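¿Qué es un pelotón y por qué van todos tan juntos?

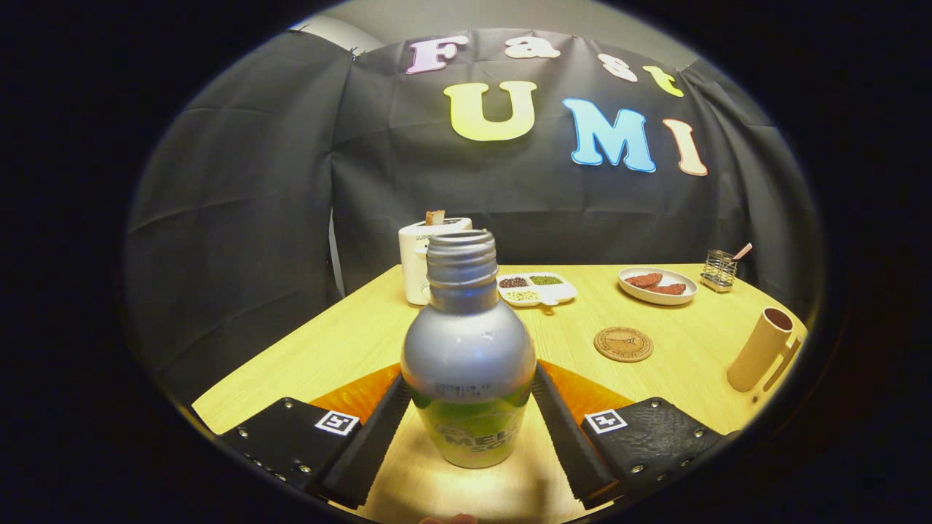
Una botella plateada y verde, sin tapón, sobre la mesa.

La primera vez que vi pasar una carrera ciclista fue en Grusenach, subida a un murete, y me pareció un enjambre de abejas con ruedas. ¡Qué ruido y qué viento! Pasaron y en un momento ya no quedaba nadie.

Ese grupo grande se llama pelotón. ¿Y por qué no se separan un poco, con lo fácil que es chocar? Pues por el aire. Cuando pedaleas rápido, el aire te empuja hacia atrás (saca la mano al viento un día y lo notarás). El que va delante se lleva casi todo el empujón y los de detrás van más cómodos, como cuando te escondes detrás de un mayor en un día de ventisca.

Claro, ir el primero cansa muchísimo. Por eso se turnan: uno tira un rato, se aparta y pasa el siguiente. A eso lo llamamos dar relevos.

A veces 2 valientes se escapan y se ponen delante ellos solos. En la etapa de Auer a Rillenden vi una escapada así. Les quedaban 14 kilómetros y yo gritaba como loca – iba con los de delante, siempre voy con los de delante –, pero el pelotón los alcanzó antes de la meta. Entre muchos se reparten el trabajo y pueden ir más deprisa.

¿Y quién gana entonces? El primero que cruza la raya con la rueda delantera. ¡A veces por un pelito!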